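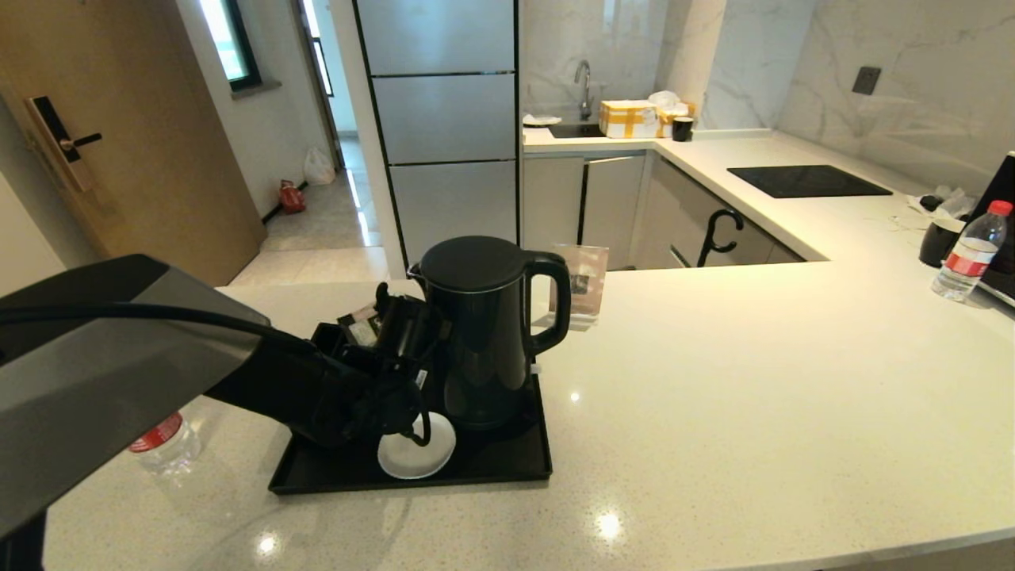

Evanthia Karras wrote on 3rd November:

Hello again, and thank you for getting back to me so fast last time. I'm still having the trouble I mentioned on the phone with the Callness arm, and I thought I'd better put it all down in one place so that whoever picks this up doesn't have to start from nothing. The short version is that the gripper stops short of the kettle handle. It comes in low, opens nicely, gets next to the kettle and then just waits there until the app says "Grasp target lost" and gives me code 177. I've tried it with the kettle full and with the kettle empty, and I've tried it with the lights over the counter off, and I get the same code each time.

We have the arm on the trial plan, the one that comes with the Manolakis kitchen routines already loaded. The cup routine and the cloth routine are both lovely, and my mother, who was very much against the whole thing in March, now asks it to bring her a mug every afternoon! So I would really like to keep it. But tea is the reason we signed up, and if it can't manage a kettle I'm not sure I can talk the rest of the house into the full subscription.

Things I have already done:
Restarted the arm and the base
Ran the wrist calibration, 2 times
Updated the app (it now says build 545)
Deleted the kettle from the object list and taught it again

Is there something in the settings I've missed?

Nektarios Petridis replied:

Hi Evanthia,

What a nice thorough write-up, thank you, and please give my regards to your mother. You've saved us both a good half hour there.

Code 177 means the arm knew where the object was at the start of the approach and then lost confidence in it on the way in. With a black kettle on a black tray that is a fairly familiar story. The handle and the tray are close in color, and a shiny counter throws the ceiling lights back up as well, which doesn't help even with the lights over the counter off if others in the room are on. I'd like to try three things before we talk about sending you a new wrist unit.

First, please take the tray away for one test, or put a plain light-colored tea towel over it and stand the kettle on that. Move the saucer and anything else small off to the side while you're at it.

Second, in the app go to Objects, then Kettle, then Approach, and change it from "Low" to "Handle height". Build 545 sets new objects to Low when you teach them again, so deleting the kettle will have put it back there. I'm sorry about that, it's on our list.

Third, have a look at the cable on top of the arm. It should have enough slack to follow the wrist when it turns, and if it feels tight at full reach, stop there and tell me.

Please run all of these with the kettle empty and cold. Once it has picked up cleanly a few times you can go back to your usual setup, one change at a time, and then we'll know which one it was.

I've added another month to your trial so you aren't paying for my homework.

Evanthia Karras wrote:

Oh, that's kind of you, thank you! I did the approach setting first (I know, I know, you said the tray first) and it picked the kettle up by the handle straight away — I clapped. Then I tried it over again and it worked three times and failed once, same code as before. With a towel over the tray it hasn't failed yet.

The cable seems fine to me, there's a bit of a loop left in it when the arm is stretched out.

So should I just buy a lighter tray? And is the pouring routine part of the full plan or is it extra? The Parketero shop page lists it both ways.

Nektarios Petridis replied:

A lighter tray, matte if you can find one, would be my choice. Pouring is included in the full plan. The shop page is out of date and I've asked them to correct it. Please don't turn pouring on until you've had a week without a 177, and do the first runs with cold water.

I'll leave the ticket open until then.

Status: waiting on customer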